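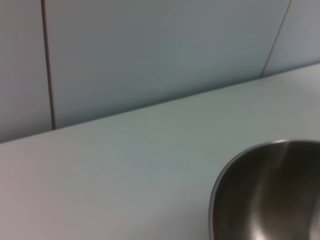 Steel bowl on the counter

Bedding in new disc brake pads
2 min read

New pads feel weak until they are bedded in. Do it before your first race run, on a quiet paved slope.

Wipe the rotor with isopropyl alcohol and a clean rag. Keep your fingers off the braking surface.

Ride up to a fast jog and brake with one lever until you are almost stopped. Don't lock the wheel. Let go, speed up and repeat 14 times, then do the other brake.

Rear pads usually take longer — mine needed two rounds before the Prornholm downhill. If they still squeal, check the caliper alignment and sand the pads lightly.

Chanida Yensuk

Contact | © 2022 Stotine | Back to top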